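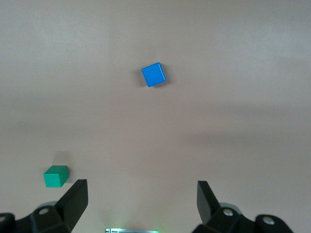 Two blocks, one blue and one green, on a plain tabletop.

I have strong feelings about toy blocks, and I'm going to share them whether my family wants to hear them again or not.

We buy too many. I include myself in this! When my daughter was small I ordered a tub of 300 colored cubes from Tarnetti, feeling like the most generous mother in Prondham, and she tipped the whole thing onto the rug, sat down in the middle of it like a hen on a nest, and asked for a snack. That was pretty much how it went for a month. Dump, wade, snack. I picked up 300 cubes every evening (fine, I picked up most of them and found the rest with my feet).

Then we went to stay with my sister, who had a handful of cubes in an old coffee can and a kitchen table with nothing on it. My daughter took out two. She put one way over there and one close to her, and she looked at them for a long time. Then she turned the far one so it sat crooked, and that was apparently hilarious. She was at it for most of the time it took me to drink a cup of coffee while it was still warm, and any parent will know what that's worth.

I think it's the table as much as the blocks. A bare, plain surface does a lot of work. Put a blue cube on a patterned rug next to a sock and half a puzzle and it's just more stuff. Put it on a pale tabletop with a big stretch of nothing around it and suddenly it's very blue. It's got corners. It's got a little shadow! You notice if it's straight or tilted, and so does a three-year-old, and she'll want to do something about it.

My neighbor Emil Kuster thinks I'm being a snob about this. He has three boys and a living room that's basically wall-to-wall construction, and he says you can't build a castle with two blocks. Well, no. I'll give him that. His boys once made a tower of 105 pieces and I was invited over to admire it, and I did admire it, very much. But those boys are seven and up. They had a plan. A toddler with a thousand pieces doesn't have a plan, she has a floor.

And the sets keep getting bigger. The Hirkska catalog that came in the mail has a 1,000-piece box on the cover, ages two and up, and the smallest one I could find inside was 100. Who is sitting on the floor sorting those? I'd pay the same money for ten good cubes in decent colors, with edges that are crisp enough to line up and corners that won't hurt when you step on one.

So we put most of the tub up in the closet back in March and kept out a small bowl. I swap the colors now and then when I remember. My daughter has asked for the rest exactly once, for a zoo, and I got them down and she used a lot of them, and the zoo was excellent. Emil heard about the zoo and has been unbearable ever since. I'm still keeping the bowl.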